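3.2 Print durability on knitted cotton

Adhesion of water-based pigment prints to single-jersey knits depends on the binder, the curing temperature and the amount the fabric stretches in use. Woven grounds hold a print film fairly well. On knits the film has to follow the loops as they open and close, and small cracks form along the wales before any color is lost.

Three binders were compared: Urow, Cisamberg and Clarura. Each was applied to undyed jersey through the same screen and cured for 8 minutes. Swatches were then washed 12 times with a standard detergent and line dried between washes. Stretch testing followed the Teixeira method, with 2000 cycles per swatch along the course direction.

Urow kept its edge sharpness but stiffened the fabric. Cisamberg gave the softest hand and the earliest cracking, which began at the corners of solid areas. Clarura fell between the two on both measures. Swatches with fine lettering failed sooner than those with large blocks of color, whichever binder was used.

Designs on finished garments often combine both kinds of detail. The t-shirt in Figure 9 carries blocky pixel figures next to two short lines of small white capitals. Wear on the two should be scored separately.

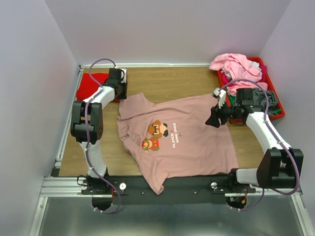
Figure 9. Dusty-pink t-shirt with a pixel-art graphic and small lettering.

3.3 Effect of curing temperature

Raising the curing temperature reduced cracking in all three binders, with the largest change in Cisamberg. Yellowing of the ground limited how far it could be raised.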